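Search this site Enter keywords Go

In Praise of the Slow Hang

I have been looking after one machine or another for 28 years, and if you let me I will talk about any of them until your coffee goes cold. Today I would like to talk about the harness cell at Gristham, and in particular about the least exciting part of it, the half hour before it does anything at all. I think that half hour is the most important one of the day, and I think most shops are getting rid of it, and I wish they would stop.

For those who haven't met it, the cell is a single arm with a gripper and a small camera down at the wrist, set in front of an upright white panel. Its job is to check webbing harnesses before they go out to the folks who use them. The harness hangs in front of it, the arm comes in close, looks, takes hold, gives a gentle pull, and looks again. We call the whole arrangement Gil, after the name on the crate it came in, and by now even the paperwork says Gil. When I took it over in March it was throwing out perfectly good harnesses at a rate that had everybody cross, and the first idea anyone had (mine too, I'm sorry to say) was that the arm had drifted.

So we spent a day on the arm. We ran it to its reference marks, checked the wrist for play, tightened two bolts that didn't need tightening, wiped the lens, and saved a fresh copy of every position in case we made things worse. Nothing was the matter with it. The arm was going to exactly the spot it had been taught, every time, as faithful as an old dog. What had changed was the way people were hanging the work.

Webbing is a funny thing to ask a machine to deal with. A steel bracket stays where you leave it, but a strap has opinions. It twists on its way down, it folds over on itself, it remembers how it was packed. You can put the same harness up 10 times and get 10 slightly different harnesses, and each of those will throw a slightly different shadow across the panel behind. A person glances at that and thinks nothing of it. A camera a few inches away has to decide whether the dark patch is strap or shadow, and if you have set it up in a hurry, it will decide badly and with great confidence.

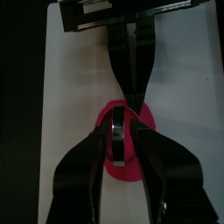 Surely the answer is to make the machine cleverer, Drelludar wrote in, when I aired some of this on the old message board. If a wrist camera can't tell a fold from a shadow then you need better software and more training pictures, and all your careful hanging is just teaching people to tiptoe around a weak spot that ought to be fixed. Every minute spent smoothing straps is a minute the cell was bought to save.

I have turned that over a good deal, because it is a fair complaint and it was kindly put. And I'll grant a piece of it. Software does get better, and I would be a foolish old mechanic to stand in front of it waving a wrench. We did have the vision settings gone over, and it did help some. But I notice that the people who tell me the machine should cope with anything are seldom the ones who get called when it can't. Somebody has to hang the harness either way. If it takes them a few extra seconds to let the strap settle and see which way the webbing has turned before they step back, I can't bring myself to call that tiptoeing. My grandmother would have called it setting the table.

Let me tell you what the slow hang consists of, since I keep praising it. First thing, before the arm has power, you look at the bracket at the top, because everything below takes its line from there. A bracket that sits a hair crooked will swing a long strap well off to one side by the time you get down to the ring. Then you put up the reference harness, the one we never ship, and follow it down with your fingers. You feel for twists. A twist in the upper webbing is all right if it is the same twist the cell was taught with, and a nuisance if it goes the other way. Then the ring, which wants special care, for polished metal looks like a different object every time it turns. Edge-on it is a thin bright line and face-on it is a big bright circle, and the poor camera has to know it for the same ring. Last come the lower straps, left and right, with any buckles turned the way the setup sheet says.

Only after all that do you bring the arm up at low speed and let it take its first look. You stand where you can see both the work and the monitor, with your hand near the stop. If the picture matches the saved one, fine, carry on to the pull check. If it doesn't, you do not touch the settings. That rule I would have painted on the wall if they'd let me. Go back to the bracket and start down again, because nine times in ten the trouble is hanging right there in front of you, and a setting changed at breakfast to suit one crooked strap will haunt the whole shift!

We wrote this up on one sheet of paper with 11 lines on it, and taped it to the cabinet door. Over the next stretch we ran 468 harnesses through Gil and kept a note of every one it turned away. I won't pretend this was a scientific trial, and the folks at Zuninham, who run a cell much like ours, would rightly laugh at me if I did. But the good ones wrongly thrown out dropped to a trickle, and when something was rejected, people began walking over to see why. Before, they had simply hung it up again and hoped.

That walking over is what I really care about. When a crew stops believing a machine, they stop listening to it, and then it might as well be a coat rack. You can spend any amount of money on the arm and never get that belief back. You get it back by having the thing be right in front of people, morning after morning, and for that it needs a fair start.

I know the pressure, believe me. There is a schedule on the wall, and the half hour of setup shows up on it as a blank, and blanks make managers itch. Ours has already asked whether it could be fifteen minutes. I said we could try twenty, on days when the product hasn't changed, so long as the reference harness still goes up first and whoever hangs it signs the sheet. We start on that next week, and I have promised to report back on how many good ones Gil turns away.

Posted May 8, 2023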